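Stulian basketry

Stulian basketry is the basket-making tradition of Stulia, an upland district of mixed farming and small market towns. It covers both the older work in split willow and hazel and the plaited wares that replaced much of it in the twentieth century. The main centre of the trade is Gornavow, where a basket market is held every Thursday.

History

The oldest written mention is a toll list from the river crossing at Jarmont, which charges carriers by the stack for "baskets of the hill sort". Most households made their own until the growth of the plum trade, when growers began to order large numbers in fixed sizes. By the time the railway reached Gornavow there were 200 makers in the town and its outlying farms. A count made for the district council a generation later gave 1017, the highest figure recorded, though it included children who only stripped the rods.

Trade fell away when growers changed to crates. The workshop founded by Fulgencio Villaseñor at Robles stayed open by turning to bread baskets, trays and other goods for the house, and sold 3090 pieces in its best year. It closed after his death and the building is now a seed store.

Materials

Willow was cut after leaf fall and stood in water until June, when the bark comes away easily. Hazel was used for rims and handles. Bramble, split and scraped, served as binding in the poorer villages. Cane was brought in from the coast for finer work, and synthetic strand is now common in goods sold for everyday use. It needs no soaking and can be wiped clean, but it cannot be mended in the old way.
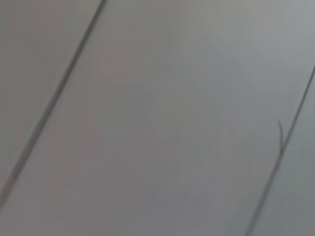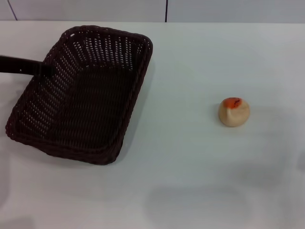 Second picture: a rectangular basket in dark brown plaited strands, with a braided rim and rows of small openings in the sides.

Forms

The writer Olesia Holovko divided the older baskets into 3 groups by the way the base is made. Round bases, built on a cross of thick rods, belong to the valley farms. Oval bases are found mainly near Jarmont. Square and oblong bases, worked on a frame held in a wooden clamp, came last and were made for packing fruit. Her grouping has been disputed by Gwilym Humphreys, who argued that oval and round baskets were often made by the same hands and that the difference was one of use.

Borders vary more than bases. The plain rolled border is the most widespread. A plaited border takes longer and was once charged for separately.

Present day

Willow baskets are still made in Gornavow by Trinidad Segura and Benito Bravo, who also teach a winter course in the old corn hall. A small collection of fruit baskets and tools is kept in the town library.

See also: Willow growing in Stulia; Plum trade; Jarmont crossing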